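**Trulen Hestari electro-acoustic thumb piano**
12 tines, built-in Clandent pickup, padded Güler bag included

We have played a lot of thumb pianos over the years, in kitchens and on stages and once through the whole length of a ferry crossing, and the Hestari is the one we keep reaching for. It's loud enough to sit in a room with other acoustic players, it plugs straight into an amp, and it buzzes when you want it to and keeps quiet when you don't. 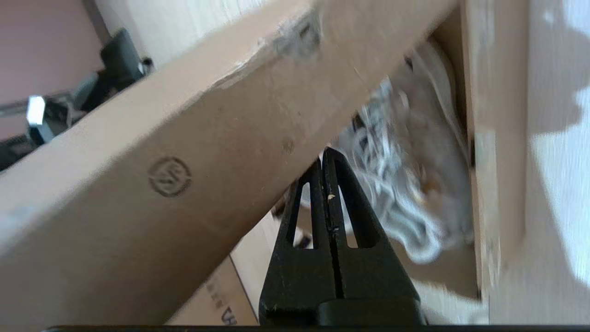
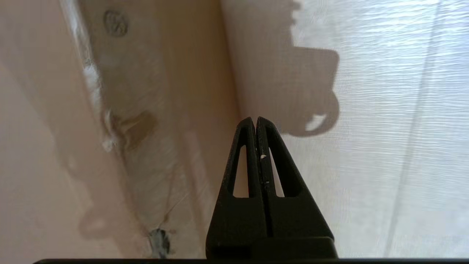 Marin Dimitriou designed the Hestari after years of playing in dance bands where the thumb piano was always the first thing to vanish once the drummer got going. He wanted one that could hold a riff under a horn section and still sound like a thumb piano, with the woody knock at the front of each note left in. A lot of pickups smooth that knock away. The Clandent unit in this one leaves it alone, and to our ears that's the best thing about it!

## How it sounds

Unplugged, the Hestari is warm and round in the low tines and has a lovely glassy ping at the top. The box is hollow, with a single sound hole on the face and two smaller ones on the back where your middle fingers fall. Cover and uncover those back holes as you play and you get a slow wah on the longer notes. It takes an evening to get the hang of and then you'll never stop doing it (sorry to whoever you live with).

Plugged in, it's a different animal. The low notes come up a great deal, far more than the size of the box would suggest, and you can carry a bass line on it if your band is short of a bass player. We've run it through a clean valve amp, a small PA, a bass combo and a laptop. The valve amp won. A little spring reverb is gorgeous on it, and a slow chorus pedal takes it straight to a certain kind of late-night record that some of us are old enough to have bought on cassette.

It takes overdrive well too. The tines already make a rich, clangy sort of note, so go easy on the gain at first or everything turns to soup. Start with the drive almost off, play one tine at a time, and bring it up until you like the growl.

## The buzzers

Traditional instruments in this family often have something fixed on or near the tines to make them rattle: shells, beads, bottle tops, bits of wire. Plenty of modern ones leave this out, and we think that's a pity. The buzz is part of the note. It helps a tune cut through a crowd and it fills the gaps between phrases.

On the Hestari the buzzers are small brass rings threaded on a bar behind the bridge. A lever at the side lowers the bar so the rings rest against the tines, or lifts it clear. You can do this between songs, or in the middle of one if your left thumb has a beat to spare. Halfway down is a good spot as well. You get a bit of sizzle on the hard notes and nothing on the soft ones.

If you would like more rattle, the bar unscrews and you can thread your own bits and pieces on. We've tried washers, cut-down bottle tops and a bent hairpin. The hairpin was surprisingly musical.

## Tuning

It arrives in G major, low note in the middle and the rest fanning out left and right, as most players will expect. Each tine can be moved in or out with the tuning hammer in the bag. Push it towards you and the longer free end drops the pitch; tap it back and the pitch goes up. Small taps, please. A tine that's been walloped right out of its slot can be put back, but it's a fiddly job.

Our favourite other tunings:

- **G minor pentatonic.** Hard to play a wrong note in. Lovely for jamming with a guitarist who only wants to play one chord.
- **F major.** The box seems to like it. The low F really blooms, and it's kind to singers.
- **The "Sunday" tuning.** Marin's own, with both outside tines dropped so they drone against each other. The chart is in the booklet.

Expect new tines to drift for the first few weeks. Check them before you play, nudge the worst ones, and leave the others be. After that they settle down nicely.

## On stage

There are 2 outputs, and we love this. The first is a normal jack for your amp. The second is a balanced output for the desk, and it has its own level wheel, so the sound engineer can have a clean, steady signal while you muck about with pedals on your side. Both can be used together.

The preamp has a volume wheel, a tone wheel and a phase switch. That's all, and it's plenty. The tone wheel works mainly on the knock of the thumbs against the tines. Roll it back for gentle playing or if you have long nails. Leave it wide open for dance music.

Battery life is 2000 hours, with an ordinary square battery in a clip-shut compartment at the bottom end. The preamp switches on when a plug goes into either output, so pull your leads out at the end of the night. A tiny green light by the volume wheel turns orange when the battery is getting low, and you'll still have a good few gigs in hand.

Feedback is well controlled for a hollow instrument. If you're stood right in front of a loud wedge, flip the phase switch and take a step to the side. There's also a rubber plug for the front sound hole in the bag. It does dull the unplugged sound quite a bit, so we'd only fit it for the noisiest stages.

## In the hand

The Hestari weighs 800 g, enough to feel steady without giving you tired wrists halfway through a set. The edges are well rounded all the way down both sides, and the tines are curved up slightly at the tips so your thumbs slide off them cleanly. If you've played a cheap one with square, sharp tine ends you'll notice straight away. Your thumbs certainly will!

Two strap buttons let you play it standing. Most people wear the strap round the neck with the box at belly height, tilted up. It looks slightly daft for the first five minutes and then feels completely natural. Sitting down, rest it in your lap or against the edge of a table. A big table will boost the low notes like anything, so do try a few.

Left-handed players can use it as it is. The layout is very nearly even on both sides, and the outputs are at the bottom end, out of the way of either hand.

## What's in the bag

- Hestari thumb piano with Clandent pickup and preamp
- Padded Güler bag with a front pocket and shoulder strap
- Tuning hammer
- Rubber sound hole plug
- Spare brass rings
- Playing strap
- Battery, already fitted
- Booklet with tuning charts and a handful of beginner tunes

The Güler bag deserves its own mention. The padding is thick and firm, the zip runs right round so it opens flat, and the pocket is big enough for a jack lead, the hammer and a sandwich. It fits under a coach seat.

## Looking after it

Wipe the tines with a dry cloth when you've finished. Thumbs are sweatier than you'd think, and plain steel will spot if it's left. If a few brown marks do appear, rub them gently with very fine wire wool, working along the tine and away from the bridge, then wipe down with the smallest drop of light oil.

Keep it out of hot cars and off radiators. The body has an oil finish and can be freshened up once a year with any good furniture oil on a soft cloth. Mask the preamp wheels before you start.

Replacement tines are sold singly and are numbered from the left. You can fit them at home: loosen the pressure bar by a couple of turns, slide the old one out, slide the new one in, tighten evenly from both ends. Please tell us the tine number when you order, or we'll only have to write and ask.

## Things people ask us

**I've never played anything before. Is this too much for a first instrument?**
Not a bit. You can make a nice sound on it in the first minute. If you know for certain that you'll never plug in, the unplugged version is the same box without the pickup and costs less.

**Can I play it with headphones?**
Yes, through any headphone amp or audio interface. There's no headphone socket on the instrument itself.

**Does it need a special lead?**
Any normal instrument lead works in the first output. The balanced one takes the larger three-pole jack.

**Will it work with my looper?**
Beautifully. Lay down a low pattern with the rings lifted, then drop the rings and play over the top. It sounds like two players.

**Do you make one with more tines?**
A bigger model is being worked on and Marin has been bringing the prototype along to play. It will have a second row. We're hoping to have the first few ready in July, and we'll put them up on the shop page when they're tuned and strung with rings.

## Ordering

The Hestari is made to order in small batches, in natural or dark oil. Each one is set up, tuned and played in by hand before it's packed. If you'd like a different starting tuning, put it in the notes box when you order and we'll do it at no extra charge.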